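Magnetic Insoles: Your Questions

What are magnetic insoles?

They are thin shoe liners with small magnets set into them. People wear them for sore heels and tired feet.

Do they work?

The evidence is weak. Studies that compared them with plain insoles mostly found little difference in pain. Some of our customers like them and some send them back.

Can I wear them with a pacemaker?

No. Keep them away from pacemakers, insulin pumps and other implanted devices, and ask your doctor if you are unsure.

How long should I wear them each day?

Start with an hour or two. If your feet are comfortable, wear them for longer.

Can I wash them?

Wipe them with a damp cloth. Do not put them in the washing machine.

Will they fit my shoes?

The Clandovley insole is 3 mm thick and can be trimmed along the printed lines. Size 37 is the smallest we stock.

Can I return a trimmed pair?

No, only untrimmed pairs. Write to Fernanda Magalhães at the Clandovley office and quote your order number.

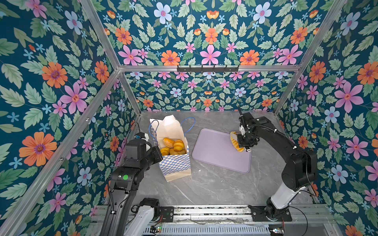
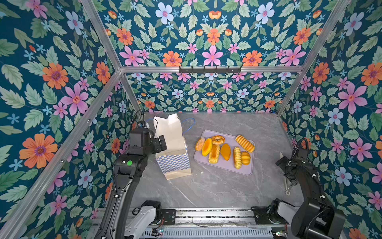 Flowered wallpaper and a grey marble-patterned tabletop, both views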